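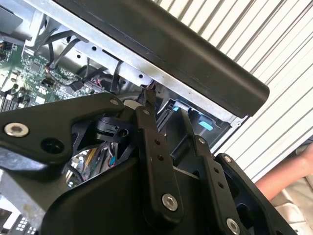

I've had the Whitlock cable-handling add-on for our gripper since July, and I really did want to love it. It cost us a little over what we'd planned, and for the first 200 desktops it was a joy to have about the place! Then it started snagging. Anyone who has taken old towers apart will know how the thin wires bunch up, the yellow and grey and black ones especially, and once the fingers are down in among them there's precious little room to spare.

What went wrong is simple enough. The add-on is meant to feel a cable pulling and let go, and on machine number 197 after the update it simply carried on, and out came a connector, pins and all.
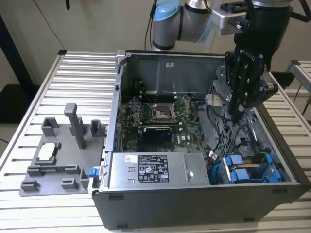
My colleague Oratile Coetzee hit the stop button (bless her, she's quick) and we rang Ivonow, who sold it to us. They were lovely about it, and found that the pull limit had slipped back to its factory setting. The manual promises 3,000 cycles between checks. I'd check it every morning.

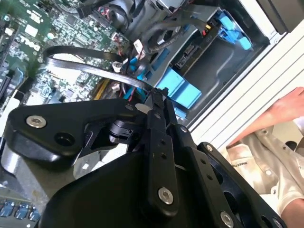 Keep your hands well back while it's working near cables, too. Three stars from me, and I'd happily make it four if Whitlock sorted out that reset.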